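Skurnent > Writing > Diary > Autumn

Print this page | E-mail this page

Mon 7 September

Up at half past five because the bin lorry now comes down our side first. Porridge, then the bus to Dolan to see the second flat. The first one, on Friday, was over the bakery and I liked it, but it had one socket in the bedroom and the agent couldn't say whether the window opened. He tried it with both hands and then said the owner would look at it.

The Dolan bus goes from the stop outside the old bank now. I stood at the wrong stop for ten minutes with a man who was also at the wrong stop, and we both had to run. He had a cello. The driver waited.

The second flat is on the ground floor at the back of a terrace, with a yard you could get a chair and a table into. Kitchen is narrow but has a proper larder with a stone shelf. Bathroom cold, and it faces north, so it always will be. The carpet in the hall has been cut round something large that has since been taken away. I measured the bedroom wall with the tape and my wardrobe will go in with a hand's width to spare. The deposit is £1,000, and they want it by the end of the week. I said I would ring tomorrow.

I did the sums on the bus home on the back of the particulars. Rent is less than I pay now. Bus pass is more. Council tax I had to guess. If I sell the bicycle I come out even until February, and after that I'd be slightly ahead. I don't want to sell the bicycle.

Got back at eleven and put a wash on. Rang my sister, who was in a car park and couldn't talk, then talked for half an hour. She thinks I should take the flat over the bakery for the smell. I told her about the socket. She said buy an extension lead.

Course reading after lunch. We are on wound closure until half-term and I'm still slower than I want to be. I know the steps well enough to say them out loud in the kitchen, but my left hand tightens up and then the thread goes where it likes.

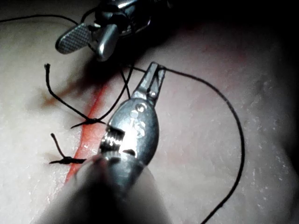

Wound closure: two knots tied, tails cut short.

The essay is 2,000 words and due a week on Thursday. I have the introduction and a page of notes on dressings which I don't think I can use. I moved one paragraph to the top, read it, and moved it back. Then I cleaned the oven.

The oven took most of the afternoon. I had bought the paste in Prollham market, the kind in a tub with no label, from the stall next to the man who mends clocks. It works, but you need to leave it longer than he tells you. I did the door twice. The glass comes out if you undo the screws along the top edge, and between the two panes there was a dead wasp and a supermarket receipt. I have no idea how a receipt gets in there. It was for bread, lamp oil and stamps.

Went out at four to post the form back to the water company and walked home the long way by the allotments. Blackberries nearly over on the sunny side and still red on the other. Picked what I could reach into the bag the bread had been in. The plot by the gate has been let at last, and someone has put up a shed with a blue door and dug a very straight trench. My guess is leeks, but it's late for them. I would have liked that plot. I'm on the list at Nornthorpe, and if I move to Dolan I shall have to come off it and go to the bottom of theirs. I hadn't put that in the sums.

Thinking about this on the way back I decided I mind about the allotment more than the bathroom. I've waited four years. The woman in the council office told me in spring that I was close, but she wouldn't give me the number.

Stewed the blackberries with the two cooking apples left from next door and had them with the last of the cream. Too sharp. More sugar, still too sharp, ate it all.

Evening. Wrote out headings for the middle part of the essay: cleaning, edges, tension, choice of thread, aftercare. Put edges before cleaning and then saw that was silly. The book spends a long chapter on edges and hardly a page on telling the patient what to expect when they get home, and I'd have wanted it the other way about when I had my own hand done. They gave me a leaflet and I lost the leaflet on the bus.
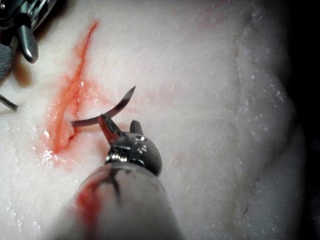 Skurnent Diary, Vol. 4, No. 2

Ten o'clock. Rain on and off since supper. I went round the house with a notebook and wrote down what I'd take and what I would leave. The kitchen table comes. The green armchair comes if it will go through the door at Dolan, which I forgot to measure. The bookcase stays, as it is holding the wall up. Two boxes of my mother's plates I have never unpacked in this house, and I could probably take them straight to the next one and not unpack them there either. I will open one box before I decide. Not tonight.

Found the spare key to the old shed in the dresser drawer, with the fuse wire, a bicycle bell and several foreign coins. Put it all back.

The neighbour's boy is learning the trumpet. He has the first line of something and stops at the same note each time. He had stopped for good by nine, and I noticed I was waiting for it.

To do tomorrow: ring the agent and ask for the width of the front door. Ring the council about the list and ask for the number again, politely. Milk. 300 words before lunch, any words. Take the library books back, one of which is overdue and not finished. Ask at the hardware shop about the seal for the oven, as I think I've put it back the wrong way round.

Read in bed until the lamp started flickering. Will want a new bulb.

Consolacion Buenaventura

Comments

marigold_t wrote:
Take the one with the larder. You can warm up a bathroom but you can't put in a stone shelf. We had one in Prollham and never needed a fridge for butter.

P. from the top road wrote:
The number on the Nornthorpe list is supposed to be given out if you ask in writing. I wrote and got mine back in a fortnight. Don't bother with the phone.

Hetty wrote:
Is that the paste in the white tub? I left mine on overnight and it took the numbers off the dial.

marigold_t wrote:
Yes, the white tub. Keep it off the dial.

dolan bus user wrote:
They're moving the stop again after half-term so check before you sell the bike.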